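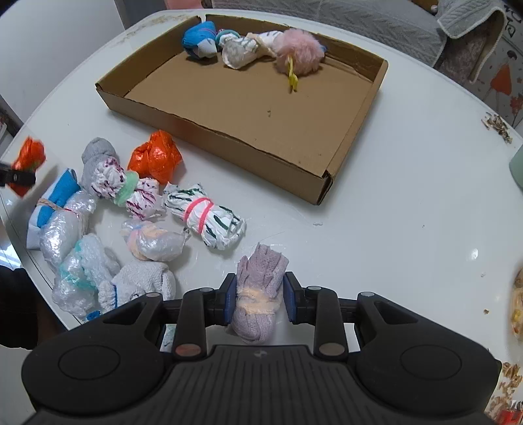
Knitted glove, rolled, with the peach band around the middle. Cardboard tray behind.

Tuesday, dye bench

Okay, picking up where I left off with the walnut bath. The second pot sat overnight with the lid on and when I opened it this morning the smell was something else (old tea plus wet dog, if you want it for the record). Color looked promising though! I pulled the first skein at 15 minutes and it was already a good toasty tan, so I got greedy and left the other one in until lunch. Big mistake or big win, I can't decide. It came out a deep brown with a slightly greenish cast that I kind of love, but it isn't what Claltbridge ordered and I don't think I can talk them into it.

Bouchra Metwally stopped by while I was rinsing and said the green is iron. She thinks it's coming from our tap and not from the pot, and she's probably right, because the pot is the enamel one and I checked it for chips last week. So next round gets done with the filtered water from upstairs, same yarn, same weight of hulls, nothing else changed. If the green goes away we have our answer. If it doesn't, I owe her a coffee for wasting the afternoon, or she owes me one – we never did settle which way that bet went.

Yarn notes, before I forget. The Varano wool takes color faster than the Aydoğan and it always has, but today the gap was wider than I remember. Varano was fully colored at the first pull. Aydoğan was still patchy, with pale spots wherever the ties were, and that part is on me for tying them too tight. Loose figure eights from now on, people! I know I've written this in the book before. I'm writing it again.

Also the label on the Varano box says lot 2113, and the last batch I had good notes on was lot 109, so these may not be comparable at all. I emailed Brillen to ask if the scouring changed between lots. No answer yet. My guess is they're using a stronger wash now, which would explain the faster uptake and also why it feels a bit squeaky in the hand. It knits up fine, it just has less of that sheepy bounce.

Alum: I'm down to the last jar. Whoever does the next order, please get the fine stuff and not the chunks. The chunks take forever to dissolve and I always end up standing there stirring like it's soup, and then I lose track of the heat. Today I let it creep up well past a simmer while I was hunting for the long spoon (it was in the sink, under the strainers). No felting that I can feel, but I've hung that skein at the far end of the rack so we don't mix it in with the rest by accident.

Madder is soaking for tomorrow. I chopped the roots smaller than usual and changed the water 2 times to get some of the yellow out. Keep the heat LOW on this one, please, if you get in before me. Last time it went brown on us and I sulked for days. There's a thermometer clipped to the rack, the good one, and the other one reads high so just ignore it.

Still to do: wash the strainers properly, rewrite the tags that got wet, cut a sample of each brown and staple it in here once they're dry. I'd like to put a piece of each on the windowsill too, half covered with card, and see how they fade over the summer. Walnut should hold up. The onion skin from spring is already looking sad.

Leftover bath is in the lidded bucket by the door. It's still strong, so don't dump it. I want to try it on linen.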